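Wemcombe Craft Room - Small Parts Storage Check
Sheet 42, filled in December 12, 2021
Checked by: Soledad Galindo
Area: sorting table and the shelf beside it

Scope: divided boxes, small round containers, and anything with a lid that a child or a hurried adult could open by accident. I love doing this one! Small storage gets skipped on the big walk-through, and it's where most of our dropped beads come from.

1. Table surface clean, dry, no grit
OK. Wiped before I started.

2. Divided box, smoky gray, hinged lid - lid folds all the way back and lies flat
OK. Very nice hinge on this one. The lid stays down by itself, so you have both hands free for sorting.

3. Divider walls straight, no cracks or sharp corners
OK. I ran a fingertip along every wall, long one first. Smooth everywhere. The see-through plastic is a big help, as a stray pin shows up from the side without tipping anything out.

4. Front latches whole and still springy
OK. Opened and closed each one 13 times (yes, I know the form says ten). Good firm click every time.

5. Round items sit inside their compartment without forcing
Comment. The one with the red center fits, but it leans a little. Fine for the shelf, less fine for carrying. Please close the lid gently the first time and stop if you feel it push back.

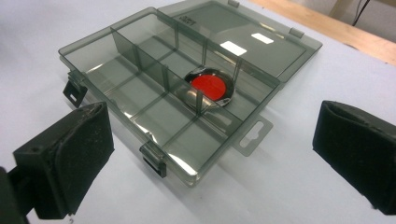 Alvarado adds that a leaning piece is worth fixing before the box goes on the cart, and asks whether a scrap of felt under it would do the job. It might! Felt is in the Vorier drawer, and I'd be glad to see someone try it before the next check.

6. Box labeled on the outside
NOT YET. Label 666 is printed and waiting in the tray. Stick it on the lid and leave the front clear so the latches can move.

7. Round containers - lid face free of chips and deep cuts
OK with a note. Light scratches and a few smudges on the red disc. Nothing you could catch a nail on. A soft cloth only, please, no scrub pads.

8. Round containers - clear rim and clip tabs
OK. Look at both tabs, since they sit on opposite sides and it's easy to check one and forget its partner. Press the rim lightly all the way around and listen for creaks.

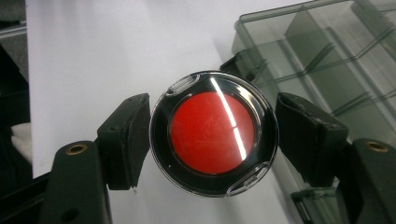

Item 8: round container, red center, black ring, clear rim with its two tabs.

9. Loose beads and pins off the floor
OK. Swept twice, under the stools too. We have 2,000 beads coming in the Zunlow order, so let's keep it this good.

10. Spare boxes stacked no higher than the shelf lip
OK. Much better than in June. Thank you to whoever moved the tall stack!

Result: pass, with item 6 open and item 5 to watch.
Next check: same sheet, same order, starting from the table.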